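Visits > Open days > Birard autumn open day

Print this page | E-mail this page to a friend

Birard open day: how a robot lab keeps its rules

I have wanted to see inside Birard for years, and in November they opened the doors for an afternoon. I got there just before 2 and came out long after dark with a notebook full of scribbles and very cold feet (the car park is at the bottom of the hill, be warned). What a place! I expected clever arms doing clever things and there was plenty of that, but what I mostly want to write about is the rules. They had put them at the heart of the tour and I found them fascinating.

Getting in

Everybody signs in at the front desk and gets a lanyard. Blue means you stay behind the painted line, green means you may cross it with a member of staff. We were all blue to begin with. Lockers are provided for scarves, long necklaces and anything else that dangles, and the man in front of me had to give up his tie. Long hair goes up. Then there is a short talk on the stop buttons: where they are, who may press one (anyone, visitors included) and what happens afterwards. Pressing one by mistake gets you a thank you and a line in the log. I liked that very much.

Our guide was Weronika Jakubowski, who looks after safe working across the whole building and talks at a tremendous speed. She handed round the house rules on a single card. She told us the first version ran to many pages and people signed it without reading it, so they cut it down until it would fit in a shirt pocket.

The Ferna room

Ferna is the project that has arms picking up everyday things, and it was the part I had come for. Weronika took us round the bench rules first. Bins are clamped before any session starts, and the clamps are checked by hand, with a proper tug. The setup is marked out with tape so that the next person can put it back the same way. The person running the arm keeps a control pendant within reach, and if they have to leave the room, even for a minute, the arm is stopped first.

There are rules for what goes in the bins too. No glass, no blades, nothing with a loose battery. Otherwise they want as much variety as they can get: thick handles and thin ones, flat things, round things, see-through things. Each object is on a list, 2,817 of them at the last stocktake, and 2,711 are passed for use. The rest are waiting for somebody to look them over or have been set aside with damage. When something breaks it comes off the list that same day.

I spent ages at this bench. A big paintbrush, a toothbrush, a pen, a roll of tape, a bright orange-red disc with a plus-shaped hole in it — it could have been my own kitchen drawer. The bin is well scuffed inside, and Weronika was quite firm that scuffs are fine. A crack is another matter, and a cracked bin is taken out of use.
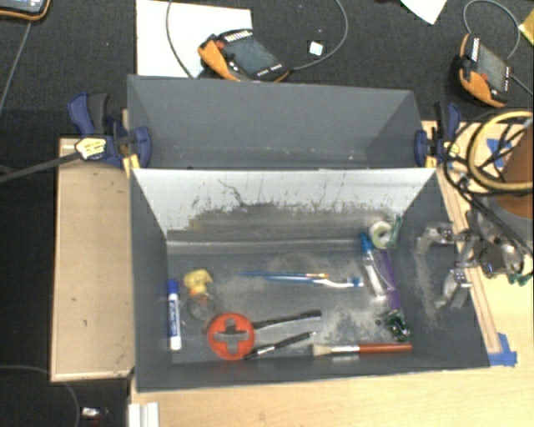
The log book

You might think a log book would be the dull bit. It was my favourite! Every session gets an entry with the start time, who was in charge, what was in the bin and anything odd that happened. Near misses go in as well, in plain words, with no blame attached. We were allowed to leaf through an old volume and I could have sat there all evening. One entry just said "cable caught on chair, moved chair". The next day's entry said chairs were now kept behind the line.

They read the log together once a month, and a rule can be added only if an old one is looked at too, to see whether it is still needed. After 200 sessions on the same setup, somebody who has never worked on it comes in and goes over it from scratch. Weronika thinks this catches more than anything else they do.

Acheampong hall

After tea (excellent flapjack) we were given green lanyards and walked through to Acheampong hall, where the larger machines live. The rules are stricter here. The gates lock, each person going in takes a key with them, and nothing will start until all the keys are back on the board. I got to carry one and was absurdly pleased about it. They also showed us Grokadine, their home-made program for booking the machines, which won't let you reserve one if your training has run out. One of the senior staff had been locked out that very morning and took a fair bit of teasing.

Questions at the end

Someone asked if all this slows the work down. Weronika said yes, a little, at the start of each day, and she was happy with that. Someone else wanted to know if schools could come, and they can, in small groups, if you write well ahead.

Wear flat shoes and bring a pen, as the ones at the desk had all gone by the time I wanted one. The next open day is planned for spring and I have already put my name down.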